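[동네살롱 메일링] Re: 네일 테이블 꾸미기, 조화 어디서들 사세요?

2019년 10월

안녕하세요, 지난번 메일에 답 주신 분들 다들 감사해요! 답장이 밀려서 한꺼번에 씁니다. 일단 물어보셨던 부분부터 아래에 붙일게요.

> 저희도 1인샵이라 테이블이 하나뿐인데, 벽 쪽이 너무 휑해서 고민이에요.
> 생화는 일주일도 못 가고 물 갈아주는 것도 일이고요. 조화는 잘못 사면
> 정말 싸구려 티가 나서 손님 앞에 두기가 좀 그렇더라고요.
> 컬러차트는 서랍에 넣어두고 손님 오시면 꺼내는데, 이것도 세워두는 게
> 나을까요? 혹시 써보신 분 계시면 어디서 뭘 사셨는지, 어떻게 놓으셨는지
> 좀 알려주세요. 사진 있으면 더 좋고요!

저도 작년까지는 생화파였어요. 새벽에 꽃시장 가는 게 낙이었는데, 여름에 한 번 크게 데이고 나서(에어컨 바람 바로 밑에 뒀더니 이틀 만에 고개를 푹 숙이더라고요 ㅠㅠ) 그냥 조화로 넘어왔습니다. 처음에는 자존심이 좀 상했는데 지금은 아주 만족해요.

조화는 Vunell에서 낱가지로 샀어요. 다발로 묶어 파는 것도 있는데 저는 낱가지를 추천해요. 다발은 길이가 다 똑같아서 어떻게 꽂아도 빗자루 같거든요... 택배로 오면 잎이 납작하게 눌려 있으니까 꽂기 전에 손으로 하나하나 펴주셔야 하고요. 철사가 들어 있는 가지는 살짝 구부려서 방향을 다르게 틀어주면 훨씬 나아요. 저는 7대를 샀다가 4대만 쓰고 나머지는 화장실 선반으로 보냈어요. 작은 테이블에는 많이 꽂으면 답답해 보여요. 참, 냄새요! 새 조화는 상자를 열면 비닐 냄새가 나니까 베란다에 하루 내놨다가 들이세요.

컬러차트는 저라면 무조건 세워두라고 하겠어요. 저는 금색 테두리 액자에 끼워서 벽에 기대놨는데, 손님들이 앉자마자 그걸 보면서 고르기 시작하세요. 서랍에 있을 때는 "그냥 지난번 거요" 하시던 분들이 갑자기 벽돌색도 물어보시고 버건디도 물어보시고 그래요 ㅎㅎ 가을이라 더 그런 것도 같고요. 누드, 베이지 쪽이야 늘 나가는 색이지만 진한 쪽은 눈에 보여야 손이 가는 것 같아요.

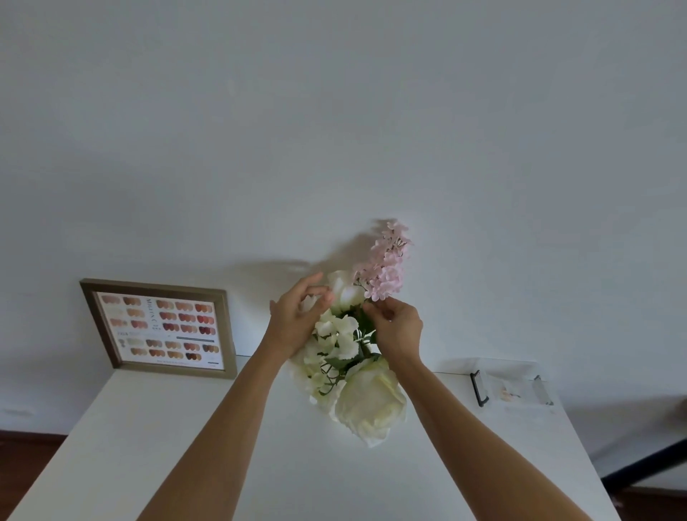 글·사진 | 연남동 1인 네일샵 운영자 (동네살롱 메일링 회원)

벽도 하얗고 테이블도 하얘서 처음에는 병원 같으면 어쩌나 했는데, 색이 차트랑 꽃에만 있으니까 오히려 눈이 그쪽으로 가더라고요. 그래서 벽에는 아무것도 안 걸었어요. 선반을 달까 하고 Erkar 카탈로그를 한참 뒤적였는데, 달아놓으면 분명히 제가 거기다 젤이며 솜이며 다 올려놓을 걸 알아서 관뒀습니다. 저를 제가 알죠.

액자 얘기를 조금 더 하자면, 저는 가로로 긴 걸 써요. 세로로 긴 것도 써봤는데 드라이 램프 선에 걸려서 두 번이나 넘어졌어요. 유리가 깨지진 않았지만 심장이 철렁해서 바로 바꿨죠. 혹시 바닥이 미끄러우면 액자 아래쪽에 투명 실리콘 범퍼를 붙여보세요. 문구점에서 파는 동그란 거요. 그리고 조명이 바로 위에 있으면 유리에 비쳐서 색이 안 보이니까, 꼭 손님 의자에 앉아서 각도를 확인하세요. 서서 보는 거랑 완전히 달라요!

꽃은 액자 바로 앞에 두지 마시고 옆으로 비켜놓으세요. 저는 처음에 꽃으로 액자 한쪽을 살짝 가렸거든요, 잡지처럼 보이라고요. 그랬더니 손님마다 꽃을 밀치고 뒤에 있는 색을 보시는 거예요. 하루에 몇 번씩 다시 세우다가 결국 자리를 옮겼어요.

청소도 물어보신 분이 계셨죠. 네일하는 집은 가루가 날리니까 조화에 먼지가 정말 빨리 앉아요. 저는 메이크업 브러시 안 쓰는 걸로 털어주고, 한 달에 한 번쯤 드라이기 찬바람으로 불어요. 물에 헹구는 건 제품마다 달라서 한 가지만 먼저 해보시는 게 안전할 것 같아요. 저는 Sondora에서 산 분홍색을 그냥 물에 담갔다가 색이 빠져서 대야가 딸기우유가 됐어요...

화병은 제가 아직 못 정했어요. 입구가 좁은 게 적은 가지로도 모양이 잡혀서 좋다는데, Martinelli 거 쓰시는 분 계신가요? 무게감이 어떤지 궁금해요. 가벼우면 손님 소매에 걸려서 넘어갈까 봐요. 써보신 분은 메일링으로 답 주시면 다 같이 볼 수 있을 것 같아요.

아, 그리고 남은 조화 가지 필요하신 분 계시면 말씀하세요. 화장실에 꽂아놨는데 거기도 슬슬 좁아지고 있어서요. 1월에 모일 때 들고 갈게요!

--
동네살롱 메일링 리스트
이 메일에 회신하면 전체 회원에게 발송됩니다.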